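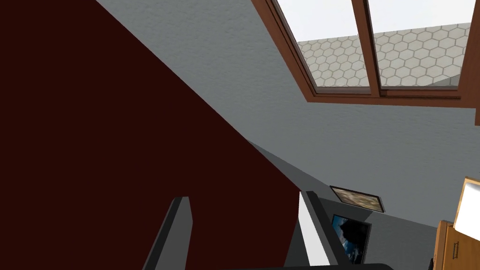
4. Setting up a circuit class on the Ulden console

This section covers pairing the heart rate straps, building a station timer, and running the first class. Read section 3 before you start. The console must already be on the studio network and signed in with an instructor account.

4.1 Before you begin

You need the following:

Ulden console, firmware 1037 or later
Penby chest straps, one per participant
Ritora wall display (optional)
Instructor PIN

Note: Consoles shipped before April carry older firmware. Update from Settings – System – Update and restart the console twice. The second restart rebuilds the strap list.

4.2 Pairing the straps

1. Wet the two contact pads on the strap and fasten it just below the chest muscles. The strap does not send a signal until it is worn.

2. On the console, open Class – Participants and press Add.

3. Hold the strap within three feet of the console. The strap number appears in the list with a gray dot.

4. Select the strap number and enter the participant's name or initials.

5. Enter the participant's age. If a measured maximum heart rate is on record, enter it in the Max HR field. A value in this field overrides the value worked out from age.

6. Wait for the dot to turn green, then press Save.

Repeat steps 1 to 6 for each participant. Pair one strap at a time. If two straps appear together, press Cancel, move the second strap away, and start again from step 2.

Caution: The heart rate reading is a training aid and not a medical measurement. Do not use it to decide whether a participant who feels unwell may go on. Stop the participant and follow the studio's first aid procedure.

4.3 Building the station timer

1. Open Class – Timer and press New.

2. Set the number of stations. The default is 5.

3. Set the work period in seconds. Work periods shorter than 15 seconds are accepted, but the zone colors will lag behind the effort.

4. Set the rest period. Include the time needed to walk between stations.

5. Set the number of rounds. The default is 3.

6. Under Sounds, choose Whistle, Tone, or Off. Whistle is the loudest and should be tested in the studio with the music playing.

7. Name the timer and press Save. Names are limited to 20 characters.

Note: A saved timer cannot be edited during a class. To change a period, end the class, edit the timer, and start again. Participant data recorded up to that point is kept.

4.4 Running the class

1. Open Class – Start and select the timer.

2. Check that every participant in the room has a green dot.

3. Enter the instructor PIN. The warm-up screen opens and the clock counts up.

4. Press Go when the warm-up is finished. The first work period begins after a ten-second countdown.

5. To pause all stations, press the center key once. Press it again to resume. Holding the key down ends the class.

At the end of the last round the console changes to the cool-down screen. Leave the straps on until this screen closes, or the recovery figures will be blank in the report.

Section 4 revised Mon 12 January. Text: Eun-seong Yoo. Checked on the console: Chang-ho Yeom.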